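Dish tub

A dish tub (also washing-up tub, basin or dishpan) is a shallow open container used to hold dishes before, during or after washing. Most sold today are moulded plastic. 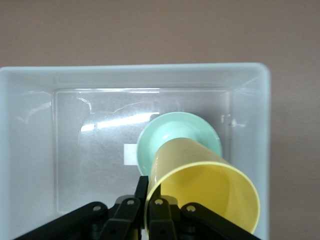

Essien, in a comment left on an earlier version of this article, objected that a tub is just a smaller sink and saves water only if the person using it turns the tap off. The point is fair, and the claims usually made for tubs deserve a closer look than they tend to get.

Water use

Makers often say that washing in a tub uses far less water than washing under a running tap. This is true as far as it goes, but the comparison is a generous one. Few households leave the tap open for the whole job, and a tub that is emptied and refilled for rinsing can use as much as a half-filled sink. A Brultirico leaflet promised savings of 80 per cent. It did not say how dirty the dishes were, how many there were, or whether rinsing was included.

Protection of dishes

Plastic is softer than enamel or stone, so a tub may reduce chipping when a plate is dropped a short distance. Whether it makes much difference in ordinary use is unclear. Most chips seem to come from plates knocking against each other, and a crowded tub does little to prevent that.

Hygiene

Tubs are sometimes sold as cleaner than the sink itself. There is no good reason to assume so. A tub left standing with grey water in it will grow the same slime as any other damp surface, and scratches in older plastic are hard to scrub out. The "self-cleaning" finish advertised on the Flornar range was never explained in its printed material, which also told owners to wash the tub after each use.

Sizes and colours

Capacity is normally given in litres, filled to the brim, a level at which no tub can be carried without spilling. The Donik catalogue listed 23 models, though many differed only in colour. White and grey are common. Pale plastics show tea stains sooner, and darker ones hide them, which some buyers take for a benefit.

Other uses

Tubs are also used for soaking clothes, carrying dishes at a campsite and storing odds and ends under the sink. A good share of them probably end up doing the last of these.

See also: Draining rack; Kitchen sink; Tea towel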